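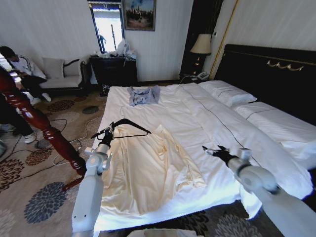 Huststead kitchen revises oven-baked root vegetable method after 58 test batches

11/07/2023

The Valley test kitchen in Huststead has published a revised method for roasting carrots, parsnips and beetroot in a domestic fan oven. The new version replaces the instructions the kitchen has given out on its printed cards for the past 7 years, and changes the cutting size, the oven temperature and the point at which oil and salt are added.

The revision follows 58 batches cooked between the start of June and the first week of this month. All of them were made in the same two ovens, on the same trays, with vegetables from a single grower at Seltov. Each batch weighed one kilogram after peeling. The kitchen recorded the weight of the tray before and after cooking, the core temperature of the largest piece, and a score for colour on a five-point scale.

Under the old method, vegetables were cut into 4 cm chunks, tossed in oil and salt, and roasted at 200C for 50 minutes, with one turn halfway through. The test notes list two recurring faults. Parsnips browned at the thin end before the thick end was soft, and beetroot gave off enough liquid in the first 20 minutes to stop the pieces beside it from colouring at all.

The revised method separates the three vegetables at the start. Beetroot is cut into 2 cm wedges and goes into the oven alone, under foil, for 25 minutes at 190C. The foil is then removed, the liquid on the tray is poured off, and the beetroot is pushed to one end. Carrots and parsnips, cut into batons of equal thickness with the woody parsnip core taken out, are added to the other end. The oven is raised to 210C and the tray goes back for a further 30 minutes. The pieces are turned once, at 15 minutes.

Oil is now measured by weight. The kitchen gives 30 g for each kilogram of peeled vegetables, of which 10 g goes on the beetroot and 20 g on the batons. The old cards said "a good glug", and when members of the kitchen staff were asked to pour this out in June the results ranged from 18 g to 64 g. Batches at the upper end of that range were softer and scored lower for colour.

Salt is added at two points. The beetroot is salted before it goes under the foil. The carrots and parsnips are salted only when they are turned. In side-by-side trays, batons salted at the start lost more water in the first quarter of an hour and took longer to brown. The difference in final weight was small - 7 g on a tray in most cases - but the difference in colour was clear enough to be scored the same way by every taster.

The kitchen also tested four fats: rapeseed oil, sunflower oil, olive oil and beef dripping. Rapeseed and sunflower oil could not be told apart in blind tasting. Dripping gave the darkest edges and was preferred for parsnips, though not for beetroot. The printed method specifies rapeseed oil, with dripping listed as an option for a tray of parsnips cooked alone.

Herbs and spices are dealt with in a separate note. Thyme and rosemary should be added with the carrots and parsnips, on the stalk, and lifted out before serving. Ground cumin burned at 210C when added at the start of the second stage and is now stirred through at the turn. Honey, which appeared on the old cards as an optional glaze, has been moved to the last five minutes. Trays glazed any earlier than this had to be soaked overnight.

Tray choice had more effect than the staff expected. Heavy steel trays, heated in the oven before the vegetables went on, produced even colour across the base. Glass and ceramic dishes added eight to ten minutes to the second stage. Lining the tray with baking paper made cleaning easier and reduced browning slightly on the underside. The kitchen has left lining as a matter of choice.

For ovens without a fan, the note advises adding 20 degrees at both stages and using the shelf above the middle. Only four of the batches were cooked in this way, and the timings for conventional ovens are marked as provisional on the card. Gas ovens were not tested.

Replies to a short form sent out with the draft method were also taken into account. The kitchen received 151 completed forms. The most common request was for a smaller quantity, and the card now includes a column for 500 g, with the first stage cut to 20 minutes and the second to 25. Several replies asked whether swede could be used. It can replace the carrots weight for weight, cut to the same size, but needs five minutes more before the turn.

Leftovers will keep for three days in a covered container in the fridge. They can be reheated on an open tray at 180C for 12 minutes, or blended with stock for soup.

A print run of 1,763 cards has been ordered and will replace the old stock at the Valley kitchen counter and at the Kao farm shop. The method for roast potatoes is unchanged. Squash and celeriac are next on the test list, using the same trays and scoring sheet.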